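## 4. Setting up your watch list and episode alerts

Okay, you've got the Tromum app on your TV and you're signed in. Now for the part I like best, which is getting it to tell you when your shows are back. I kept missing season premieres until I did this (I once found out a finale had aired from my sister's group text!), so please don't skip it.

1. Open **My Shows** and press the plus button. Type at least 4 letters of the title. Fewer than that and the search just sits there.
2. Pick the show, then pick the season. If you're following *Morkberg*, choose the June run, not the specials. They're listed separately and the specials never send alerts.

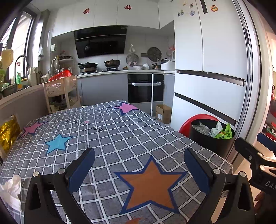
3. Set the alert time. Mine is 18 minutes before air, enough to make popcorn and argue over the couch.
4. Turn on **Cast follow** if you watch for a particular actor. I follow Hae-won Cho, so when she joined *Grikcombe* as a series regular it landed in my list all by itself.

 **Note:** guest spots count too. Follow someone busy like Borghild Hovland and you'll hear from the app a lot.

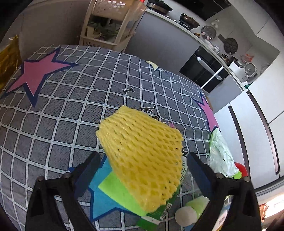 5. Go to **Spoilers** and switch on **Hide episode titles**. I'd do this before you scroll anywhere else in the app, especially if you're behind.
6. Press **Save**. The list doesn't save itself when you back out, and I've lost mine twice that way.

**Caution:** a list holds 300 titles. After that the app drops the oldest one without asking, so clear out canceled shows now and then. 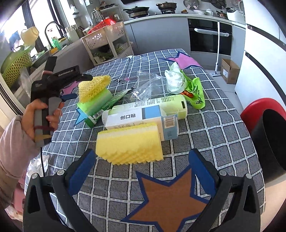 If you share the account, make each person a profile first and run through these steps once per profile. Alerts go to whichever profile was open when you pressed Save. My husband spent a whole season getting reminders for *Son*, a drama he can't stand, and I got his cooking competitions.

To check that it worked, open **Alerts** and choose **Send test**. A banner should show up in the top corner of the TV. If it doesn't, restart the app and try again before you change any settings.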